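Drudcombe Climate Action Plan: Progress Report to the Indness Fund
Sep 19, 2022
Prepared by Birthe Ingvarsson, project lead

Summary

The grant pays for two things: home energy visits in Drudcombe and Kindville, and the drafting of a local emissions plan that both town councils can vote on. The visits are on schedule. The draft plan is five weeks behind, mostly because the fuel sales figures for Kindville reached us late.

Home energy visits

We have completed 86 visits since the program opened in July. Most were in the older streets north of the Drudcombe rail line, where attic insulation is thin or missing. Each household gets a written list of repairs and the name of a contractor who has agreed to our price sheet. Vibeke Brøndum runs the schedule and has moved Kindville visits to evenings, which has cut down on missed appointments.

Uptake of the repairs themselves is slower. Contractors are booked well ahead, and 18 households are waiting for a start date. 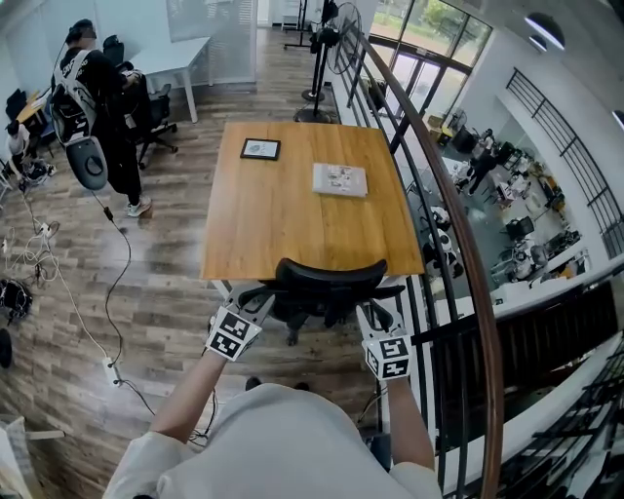 Emissions inventory

Matilde Cunha finished the building and transport sections for Drudcombe. The waste section is done for both towns. Farm emissions are still an estimate based on acreage, and we would like to replace that with herd counts before the plan goes out for comment.

The Esquivel landfill gas numbers were revised after we found that one year had been entered twice. The correction lowers the waste total but does not change the order of the sectors – transport is still the largest, followed by home heating.

Public comment

We mailed the short survey to 1570 addresses. Replies are still coming in and have not been coded. The two open meetings drew more questions about bus service than about anything else, and Sigrún Ravn is writing a separate note on that for the councils.

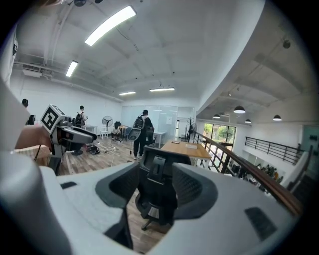

Budget

Spending is under the approved amount. Printing cost more than planned, and travel cost less. We ask to move the unspent travel money to contractor training. Inger Bech will send the request on your form with the quarterly accounts.

Next steps

Finish the Kindville transport section.
Send the draft plan to both councils for a first reading.
Sign a third insulation contractor – talks are under way.
Code the survey replies and post the results.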